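Table-Setting Assistant, Part Time
Jodilar Tableware Lending Library, Ullstead
Posted 26 Feb 2018

We lend dishes, cutlery, cloths and serving pieces to people who are having a crowd over and don't own enough of anything. Birthday dinners, church suppers, retirement lunches, one memorable dumpling night at the Katsaros hall that used every soup spoon we had. Business has been good, and starting in April we need another pair of hands in the sorting room!

The job is 24 hours a week, spread over four shifts. You'd be working with Zoi Sfakianakis, who runs the room and will train you, and you'd answer to her for scheduling as well.

What you'd be doing

Most of the work happens at the long tables. Sets come back from a party in their crates, and we go through them piece by piece. Forks go with forks, yes, but we have several patterns of fork, and the customer who borrowed the plain ones will notice if three fancy ones turn up in the box. Then everything goes back into its holder or roll, gets a tag, and returns to the shelf.

You'd also lay out sample place settings so people can see what they're borrowing before they commit. This is the fun part. You get to pick the cloth, try the bowls on it, change your mind and start again. Customers love to weigh in, and they're usually right about the napkins.

Chopsticks have become a big part of what we lend. We have 126 pairs now, plain and decorated, and matching them takes a good eye. On the decorated ones the color is mostly at the handle end, so we sort from that end: check the bands, check the little flowers, find the partner, and stand the pair in the holder. Two reds that look the same across the room can be quite different side by side. 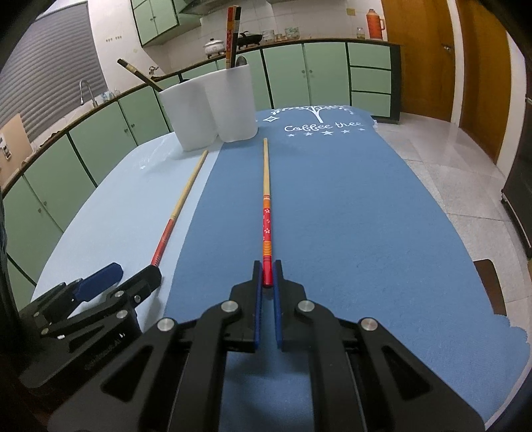
Who we're looking for

Somebody who likes handling nice things and doesn't mind handling a lot of them. You don't need any experience in catering or retail. If you've ever reorganized a friend's silverware drawer while they were out of the room, please apply.

You should be comfortable standing for most of a shift, and able to lift a full crate of plates with a partner. Good color vision helps with the matching, but we can arrange the work differently if that's not you – just mention it when you write. Friendly on the phone is a plus.

Hours and pay

Shifts run mornings or afternoons, and we'll settle on a pattern together. Pay is hourly and we'll go over the rate at the first conversation. Staff borrow from the library for free, up to 2 full sets at a time, and that includes the big Bravo platters everyone wants in summer.

How to apply

Write a short note telling us about a table you enjoyed sitting at, and what was on it. Add your phone number and the hours you can work. A resume is welcome but you don't have to send one. Drop it at the front desk or mail it to Zoi Sfakianakis, Jodilar, 374 Mill Street, Ullstead.

We'll invite people in for a paid trial shift – bring comfortable shoes, and we'll supply the apron and the coffee.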